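Teaching a hand to hold a basket handle: wrist camera, grip and lift at home

This page continues my notes on the Broro arm, which I build with Deming Zheng in the shared workshop on Gostia Street. In the first part we mounted the arm and did the wiring. Now I write about the hand: how to place the wrist camera, how to set the closing of the fingers, and how to practice one task, to take a basket by its handle and lift it.

I chose the basket because many people asked me for it. A cup or a block is easy to hold, but a handle moves when you touch it. It swings away, it falls to the other side, and a grip which was good for a block is suddenly bad.

What you need

- An arm with a hand that has fingers on one side and a thumb opposite
- A small camera for the wrist, with a short cable
- A basket with swinging handles
- Some weight to put inside (I use bags of rice)
- Masking tape and a soft marker
- A stop button you can reach without walking

My control software is Osora, but the steps are the same if you use other software. Only the names of the menus will be different.

Step 1. Mount the camera

Screw the camera bracket to the wrist, on the palm side, and tighten it only by hand in the beginning. Open the live view and close the hand completely. You must see the tips of all the fingers and also the thumb. If the casing of the hand covers the tips, move the camera a little farther out and try again.

A big part of the view will be the hand itself. In the beginning I did not like this and I turned the camera away to see more of the table. It was a mistake. With the camera turned away I had a beautiful view of the table and no idea if the fingers were behind the handle or in front of it.

When the view is good, tighten the screws and draw a line with the marker across the bracket and the wrist. If the camera turns later, the line will be broken and you will see it immediately.

Step 2. Fix the cable

Tape the cable along the forearm and leave a loose loop at the wrist. Turn the wrist slowly to both ends of its range, with power low, and look at the loop. It should never become straight. Our first loop was too short, and on a Sunday evening the plug came out of the camera in the middle of a lift. The arm continued with the last picture it had. Please set your software so that it stops when the camera is lost. In Osora this is the box "Hold on signal loss", and it is not checked when you install it.

Step 3. Set the closing of the hand

The order of closing is important for a handle. I let the fingers go first and the thumb follow after them. The fingers go over the bar and hook it, and then the thumb comes from the other side and closes the ring. When the thumb goes first, it pushes the handle and the fingers close on air.

Begin with low force. My scale goes from 0 to 20, and I started with 5. For the empty basket this was sufficient. With the rice inside I had to go to 11. More force than this did not help me, the hand only became warm.

Before you lift, pull the handle a little with your own fingers while the hand is closed. If the bar slides through easily, do not add force yet. Look first where the bar is. It should lie across the fingers and not only on the tips.

Step 4. Approach the handle

Put the hand above the handle and turn the wrist until the fingers cross the bar. Then go down slowly. I use two speeds, a normal one until the hand is near and a very slow one for the last part.

Stop before contact and look at the camera view. Both sides of the handle should be visible as they go away from the hand. If you see only one side, the hand is probably too far toward one end, and the basket will tilt when you lift it. 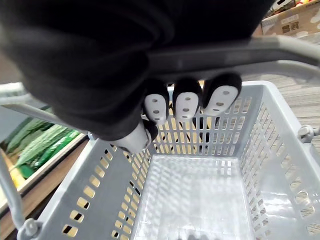
The second handle needs some attention also. In my first tests I held only one handle and forgot the other one, and it was between the fingers and the rim each time the hand went down. Now I check where it is lying before each approach. You can fold it outward by hand in the beginning - later you can teach the arm to do it, but I would not start with this.

Step 5. Lift

Lift straight up for 2 cm and wait. In this pause you learn almost everything. If the basket turns, put it down and move the grip toward the middle of the handle. If the bar slips, put it down and check the position before you touch the force setting.

When the short lift is good, go higher and hold. Then put it down with the same slow speed, open the thumb first and the fingers after. If you open everything at the same moment, one finger can catch the bar and pull the basket with it.

Step 6. Save and repeat

I recorded 138 lifts before I trusted the settings. You do not need to do it in one day. For every attempt I save the camera video, the force value and one word: good, slip, tilt or miss. Deming wanted a longer form with many fields, but after a week we both filled in only the one word.

Change only one thing between attempts. I know this sounds like school, but I lost a whole afternoon in December when I changed the force and the speed together, and afterward I could not say which one had made the problem.

Problems we had

The fingers close but the handle is outside. Check the line on the camera bracket first. With us it was nearly always this.

The view is too bright. A shiny surface under the hand can confuse the automatic exposure. Set the exposure by hand and keep it fixed for the whole session.

The thumb stops early. Look for tape or a cable near its joint. If there is nothing, run the zero position again with the hand open.

The settings file for Osora is in the same folder as the wiring plan from the first part, under the name "Ye". If your hand has a different number of fingers, change the closing order in the file before you switch the motors on.

Muchen Luo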